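Thu 12 October

I got the gallstone diagnosis in May, after two bad nights I had blamed on takeout. The pain started under my ribs on the right and went through to my shoulder blade. The second night I drove myself to the clinic in Bodgate at 6 a.m., and I wouldn't do that again. I should have called someone.

The ultrasound took a few minutes. The surgeon at Montoya said the gallbladder should come out, and the wait was 7 weeks. Until then I was told to keep fat low and eat small amounts. I lived on toast, rice, plain chicken and fruit. I lost some weight and was tired most of the time, but I only had one more attack. 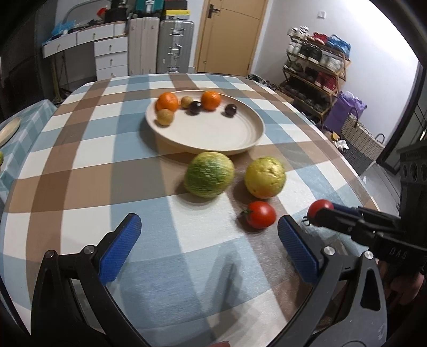 After the surgery

I went home the same day with four small cuts. The gas they use made my shoulder ache more than the cuts did. Walking up and down the hall helped. I was off work for two weeks, then did half days at the Jimside office.

Food is mostly normal now. Fried things still send me to the bathroom, and so does cream. I have a follow-up next week and will ask about that. If they change anything I'll post it.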